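Last revised December 28, 2023

## 4. Sorting mixed items in a large grey bin

Most of what gets written about bins is written by people who sell inserts. This section of the Pallden storage guide assumes you have a plain bin with smooth walls and a flat floor, that you have already put things in it, and that you would like to find them again. You won't need dividers for this. If you have bought the Cletosico divider set, keep it in its packet until you reach step 9, and see whether you still want it.

### 4.1 Before you start

1. Stand the bin where you can see the whole floor of it from above. If you have to lean over the side to see the near corners, the bin is too high.
2. Check the light. A strong lamp overhead puts white glare on smooth walls, and dark items near the glare are easy to miss. Move the lamp or move the bin.
3. Take everything out once. Yes, all of it. The Ouazzani method, which tells you to sort "in place", works well enough in a bin that is nearly empty to begin with, and I have yet to meet one of those in a storeroom.
4. Wipe the floor with a damp cloth and let it dry.

> **Note:** Scuffs on the floor of a bin do no harm. Heltimance sells a polish for them. We tried it on one bin in April, and by the end of the month we couldn't pick that bin out from the others.

### 4.2 Putting items back

5. Start with the longest item. Lay it flat, parallel to the far wall, and leave a hand's width behind it. Long things stood on end will fall over, whatever the label on the bin promises about "vertical storage".
6. Add the smaller items one at a time. Each should rest on the floor of the bin, with nothing underneath it. Leave enough of a gap on two sides to get hold of it.
7. Keep anything small and dark away from the corners. Corners are where small dark things go to be reordered.

The usual objection is that this wastes room. It does. A bin that could hold 31 small items if you packed it tight will hold far fewer laid out flat, and on paper that looks like a poor bargain. The paper doesn't include the time spent emptying the thing on to a table every time somebody wants one item from the bottom. 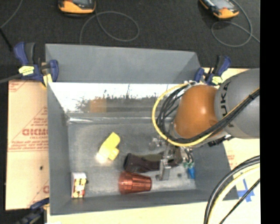

Whether the bargain suits you depends on how often you go into the bin. For things fetched every day, lay them flat and accept the empty floor. For things fetched twice a year, pack them as tight as you like and write the contents on a card. It's the middle sort, fetched every week or two, that people argue over, and my advice there is to start flat and only pack tighter when you run out of bins.

8. Look straight down into the bin. If one item hides most of another, move the top one.
9. Leave it for a week, then look again. If the items have stayed more or less where you put them, dividers would add nothing. If they have slid together, try a thin mat before you try a divider. A mat costs less and doesn't have to be measured.

> **Caution:** Don't use a mat with a raised edge. It catches on long items as they are lifted out, and sooner or later the mat comes up with them.

### 4.3 How much is too much

The leaflet supplied with the bin gives no limit on the number of items, and the Pallden catalogue says "up to 100", without saying of what. Ignore both. We suggest 10 as a ceiling for mixed items of different shapes. It isn't a scientific figure. Past that point the people using our storeroom stopped looking and started rummaging, and once they rummage, steps 5 to 8 have been undone.

For items that are all alike the ceiling doesn't apply. A bin of identical things can be as full as its walls allow, as it makes no difference which one comes out first.

### 4.4 If things go wrong

- **Items gather at one side.** Check that the bin is level before blaming anyone. Fold a piece of card under the low side and see if it happens again.
- **Items are hard to pick up.** They are too close to a wall or to each other. Move them apart. Tilting the bin to bring them forward brings everything else forward too.
- **Labels have come off.** Labels on smooth walls do this. Tie a card to the outside, or write on tape and expect to replace it.
- **The contents no longer match the card.** Correct the card. You can hunt for whoever moved things afterwards, if you still feel like it.

Bins that are stacked need a different routine, given in section 5. Don't stack more than 2 until you have read it.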